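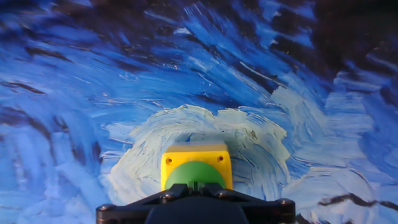 The Onari gripper kit has been on my arm for 11 weeks. I bought it to replace a printed claw that kept cracking at the finger joint, and it has since done most of the lifting in a pick-and-place build I'm putting together in the garage. The arm is a Vetateo desktop model, secondhand, and the controller board came with it.

**What comes in the box**

Two fingers, the main bracket, a servo, a bag of screws and a folded sheet of instructions. There's no wrist camera, but the bracket has a slot for one. I fitted a small module I already had.

**Assembly**

It took me one long evening. The instructions skip from step 10 to step 13, and the missing part is where you center the servo before closing the bracket. I missed it and had to take everything apart again. Center the servo first, at the midpoint, with the horn off.

The screws are decent and the heads didn't strip. Two of the holes on my Vetateo's wrist plate didn't line up with the bracket, so I drilled new ones. The Onari page says the kit fits "most desktop arms," and I'd treat that with some caution.

**Grip**

Small, hard blocks are what it does best. The lemon-yellow one I use for testing is close to a cube with slightly rounded edges, and the fingers close on it squarely and hold it through a full swing of the arm. Smooth round parts are worse. I glued strips of bike inner tube inside the fingers and that fixed most of the slipping.

My longest run was 1,829 pick cycles over several sessions. One screw backed out near the end of it. I put thread locker on the rest and haven't had to touch them since.

**Camera slot**

This is the part I'd change. The slot puts the camera low, so the gripper fills the bottom center of the view and hides part of whatever it's holding. You can work around it in software by masking that area. Busy surfaces gave me more trouble. Over thick blue and white brushwork, my edge detection picked up paint strokes all over the place - color matching on yellow worked far better.

**Noise and power**

The servo buzzes when it holds a load. It's fine in a garage, less so in an apartment. It also pulls enough current on closing to reset my board, so it now has its own supply.

**Compared with the Zeng**

I've used the Zeng gripper at a shared shop. It opens wider and runs quieter, but the fingers flex more and the replacements are sold only as a full set. Onari sells single fingers.

I'd buy the Onari again for a small arm and light parts. Four stars, with one off for the instructions.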